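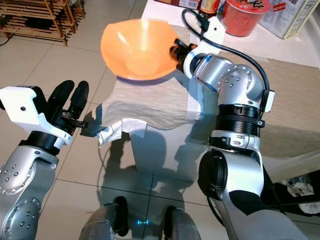

Amber Van den Broek a écrit le 25 février 2018 :

> Je ne vois pas pourquoi la fiche Flernero impose une vitesse réduite
> pendant toute la saisie. Sur notre cellule de Meltthorpe, la limite
> ne s'applique qu'à l'approche. Le bras porteur est lent de toute façon
> quand il tient un récipient. Et que fait-on du second bras ? La fiche
> n'en parle qu'au point 9, en une ligne.

Bonjour Amber, bonjour à tous,

La limite du point 7 couvre l'approche, la fermeture de la pince et le maintien. Le maintien a été ajouté en août, à la demande de Namavier, pour les objets saisis par le bord : un bol tenu d'un seul côté peut pivoter entre les doigts si le poignet accélère. Pour une prise par le fond, la dérogation reste possible, à condition de la noter au registre.

Second bras : le point 9 est trop court, je suis d'accord. Rédaction proposée :

« Lorsqu'un bras porte un objet, l'autre est soit immobile, pince ouverte, hors du volume de travail du premier, soit piloté par la même consigne de vitesse. Tout passage d'un état à l'autre est précédé d'une pause de 500 ms. »

Deux remarques annexes.

Le câble de poignet doit garder une boucle libre au-dessus du coude et être repris par un clip sur le segment – pas de collier serré sur l'articulation. Kramer demande un contrôle visuel avant chaque série, je l'ajouterais au point 22.

Les sets de table souples et les serviettes en papier sont admis sur le plan de travail, mais la fiche ne dit rien de ce qui dépasse du bord. Je propose de le consigner au relevé initial, sans l'interdire.

Objections sur la liste, avec le numéro du point dans l'objet du message.

Cordialement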